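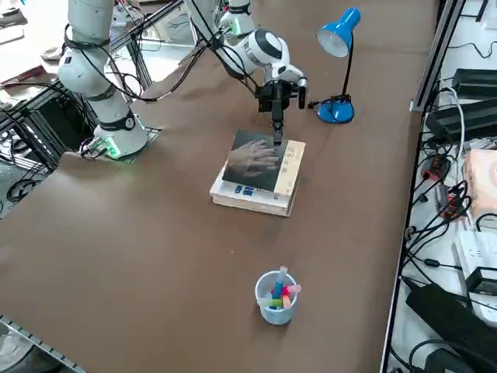

책 집기로 그리퍼 두 종류 비교해 봤습니다

2026년 3월 14일

토요일인데도 결국 작업대 앞에 붙어 있었네요. 지난 2월에 예고했던 그리퍼 비교, 드디어 첫 결과가 나와서 짧게 소식 올립니다! 비교 대상은 Gukel의 평행 그리퍼와 Villalobos의 좁은 손가락형이고, 제어기는 둘 다 Tirnance로 맞췄어요. 제어기까지 다르면 나중에 뭐가 뭔지 모르게 되거든요(작년에 한 번 당했습니다).

과제는 단순합니다. 작업대에 놓인 책을 위에서 접근해 모서리를 잡고, 살짝 들었다가 제자리에 내려놓기. 말로 하면 참 쉬운데 책이란 물건이 은근히 까다로워요. 표지는 미끄럽고, 잘못 잡으면 표지만 벌어지고, 쌓아 놓으면 맨 위 책만 밀려나기도 하고요. 블록이나 컵으로 할 때는 잘되던 설정이 책 앞에서는 맥을 못 추더라고요.

그리퍼마다 40번씩 돌렸고, 한 시도가 끝날 때마다 책 각도를 조금씩 틀었습니다. 주변 물건도 일부러 치우지 않았어요. 파란 스탠드도 그대로, 분필 꽂은 컵도 그대로 두고 팔이 알아서 피해 다니게 했습니다. 깨끗한 작업대에서만 되는 로봇은 저희 Penudley 작업실에서는 쓸 데가 없어서요 ㅎㅎ

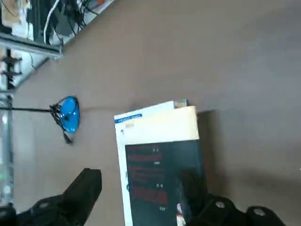
손목 카메라 쪽 이야기도 해야겠네요. 고정 카메라만 쓰면 팔이 책을 가리는 순간부터 손가락 끝이 어디쯤인지 감이 안 옵니다. 손목 시점을 같이 넣으니 책 모서리와 손가락 사이 간격이 훨씬 읽기 좋았어요. 대신 가까이 내려가면 책 아래쪽이 화면 밖으로 나가 버려서, 책 전체 방향은 고정 카메라로 먼저 잡고 마지막 접근만 손목 카메라에 맡기는 식으로 바꿨습니다. 두 영상의 시간을 맞추는 데 반나절을 썼다는 건 덤이고요.

결과부터 말하면 Villalobos 쪽이 성공률 81퍼센트로 앞섰습니다. 손가락이 좁아서 책과 책 사이로 들어가기가 수월했어요. Gukel은 혼자 놓인 책에서는 안정감이 정말 좋은데 쌓인 책만 나오면 아래 책까지 건드리는 일이 잦았습니다. 다만 두꺼운 책을 들 때 손맛(?)은 Gukel이 더 마음에 들었고, 힘 조절 값을 손보면 차이가 꽤 줄어들 것 같기도 해요.

여기까지 모인 영상 클립이 예비 시도를 포함해 2722개입니다. 정리가 끝나는 대로 실패한 것만 따로 묶어서 올릴게요. 저는 그쪽이 더 재미있더라고요. 다음번에는 손가락 끝에 고무 패드를 붙여서 같은 과제를 다시 돌려 볼 생각인데, 패드 두께를 아직 못 정했습니다. 써 보신 분 있으면 댓글로 좀 알려 주세요!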